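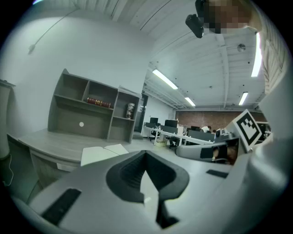 Budget for hand-held grippers: buy spare finger pads now or later?

We are a small group and we want to collect data at office desks, mostly books and notebooks. I must send the budget in June. The offer from Tinel is 1623 dollars for one pair, without pads. Is one pair enough to start? And how many soft pads should I write in the plan?

3 comments · 2 shares

Answer 1
One pair is enough for the first month. Please order the pads together with the grippers — our second order from Flesow needed 17 days and we lost this time completely. I would take four spare pads, and also print extra marker cards, they are cheap.

Answer 2
depends on your budget

1 comment

Answer 3
I agree with the first answer, but ask also if the camera and its cable are in the price. In our offer they were not, and it became some 30 percent more.

5 comments · 0 shares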